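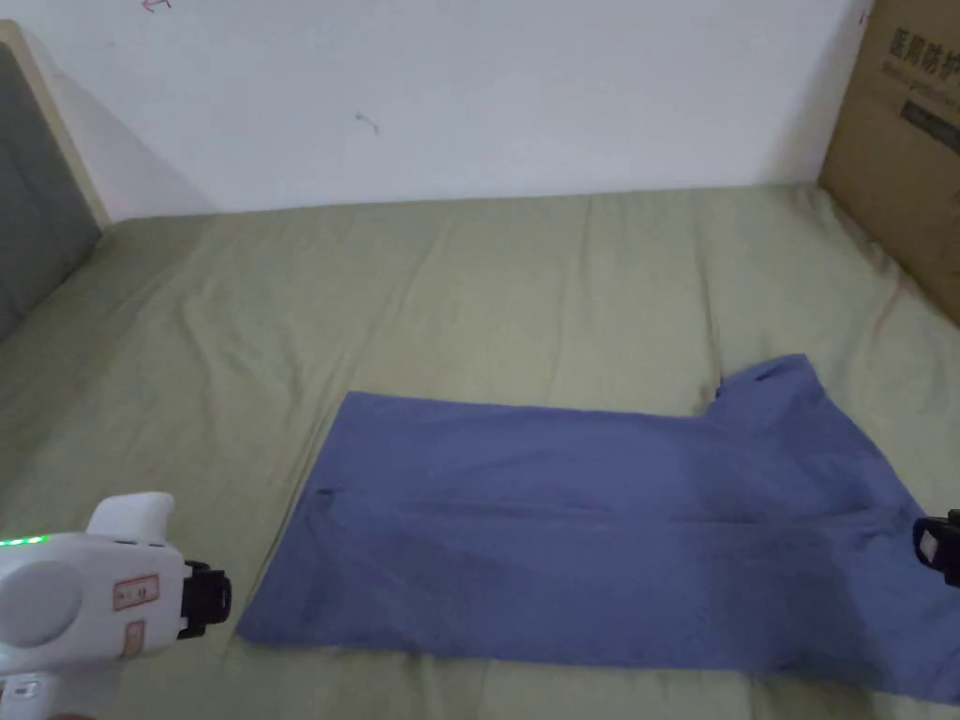
The blue shirt, half folded.

The bus to Povance left at five, and Lejla Todorova had until then to empty the bedroom. She had done the kitchen in January, in one long weekend, and the hall closet after that. The bedroom she had put off. It was the only room where her brother had kept anything that looked like him.

Milovan Grgić was her half brother, which explained the different last name, and he was 11 years older. He had taken a job in Nirham and rented the apartment out from under himself, furniture included. The new people wanted the bed. They did not want his clothes.

"Send me the good ones," he had said on the phone.

"Which are the good ones?"

"You'll know."

She did not know. She stood beside the bed with the drawer pulled out and looked at what he had left. Most of it was work clothes from Zelenák, the furniture plant, where he had driven a forklift until the second shift was cut. There were T-shirts he'd had since the army. She put those in the bag for the church and took two of them out again.

The blue one was near the bottom. She held it up by the shoulders. It had no writing on it and no pocket, and she couldn't remember him ever wearing it. She did remember their mother wearing it, in the garden in Pollow, with the sleeves rolled and a pair of his old shorts. That would have been the summer they painted the fence.

She dropped it on the bed and went to make coffee.

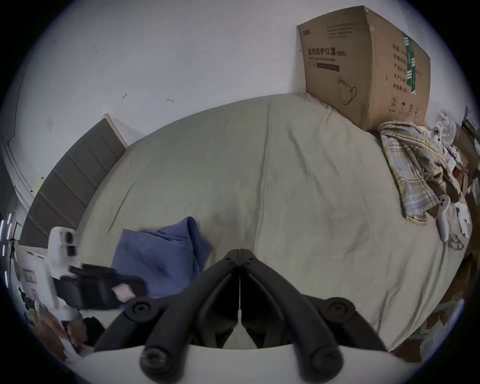

By Lejla Todorova
Fiction | Tuesday, April 26, 2022

The coffee was the last of the can. She drank it standing at the sink and wrote a list on the back of the electric bill, which was for 2461 and had already been paid. Shoes. Papers. Winter coat. Ask M. about the radio. She underlined the radio.

Yes, I have given her my own name. My brother said that if I was going to write about his socks I could at least do it in the open, and I let him keep his name too.

When she came back the shirt was still lying in a heap, and she thought it looked smaller than it had in her hands. She called him.

"There's a blue T-shirt," she said. "Short sleeves. Is it yours or Mama's?"

He was outside somewhere. She could hear trucks.

"Mine," he said. "She stole it."

"So it's yours."

"She had it nine years. I had it one. You tell me."

"I'm asking if you want it."

A truck backed up for a long time before he answered. He said the package was going to be heavy enough. He said postage to Nirham was a crime, they had charged him 191 for a box of books. Then he said that she should take it if she liked it, and she said she didn't need another T-shirt, and they left it there and talked about the radio.
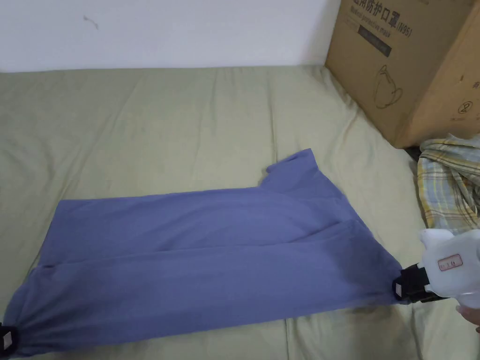

Sleeve out, long side folded over.

Their mother folded shirts lengthwise first, then in thirds, so that they stood up in the drawer like files. Lejla had always done it the other way, sleeves back and bottom up, the way they did it in the store where she worked at 19. She laid the blue shirt across the sheet and pulled it straight by the corners. She brought one long side over the other. A sleeve stuck up and she let it stay up for a minute while she tried to remember what came next.

The sleeve went in last. She was nearly sure of it. Her mother used to slap it down with the flat of her hand — one slap — and go on talking.

She finished it badly, opened it up and did it over. The second time was better. It did not stand by itself, but it leaned well enough against the coat.

At four she taped the box for Nirham and carried the church bag down to the street door. She went back up for her purse. She checked the stove and the windows, and then she opened the box again with the kitchen knife, took out the shirt, and put it in the purse on top of the electric bill.

On the bus she sat on the left, where you can see the river after Pollow. Milovan texted to ask if she had remembered the radio. She had left it on the windowsill.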